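3.2 Bedding and the upkeep of dyed cotton

Beds turned out to be the most rewarding part of our household survey in Patside. We had expected curtains and work clothes to give us the richest material, yet people talked about their sheets for far longer, and with real pleasure! Of the 300 households that filled in the July questionnaire, 17 agreed to a longer visit, and every one of those visits ran past the hour we had planned.

Color came up again and again. Older residents remembered when the Akyol mill sold only white and cream, and they still treat a dark sheet as something a little daring. Younger ones pick greens, rusts and grays, wash them cool, and rarely iron. Figure 4 has an olive-green sheet with the shallow creases typical of an unironed bed.

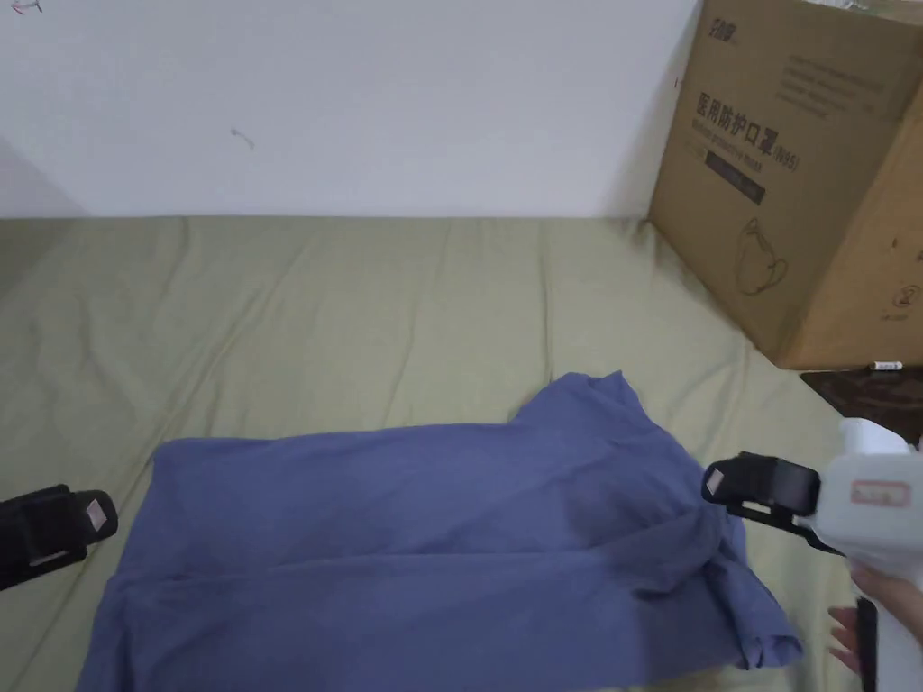
Figure 4. Wrinkled olive-green sheet on a bed against a plain white wall.

3.3 Ironing as a shared habit

Ironing was once a social event in the Terkia quarter, and we loved hearing about it. Neighbors met in the evening, took turns at the one good board in the building, and folded the large pieces in pairs (a two-person fold has its own local name, which we discuss in Section 5). The habit faded as dryers came in, but the fold has survived, even among people who have never owned an iron.

The Triltel archive helped us date this change. It holds more than 3,000 mill order slips, and the ones for starch thin out well before those for sheeting do. We find this a wonderfully clear trace of a habit that left almost no other record, and we return to the slips in Section 4.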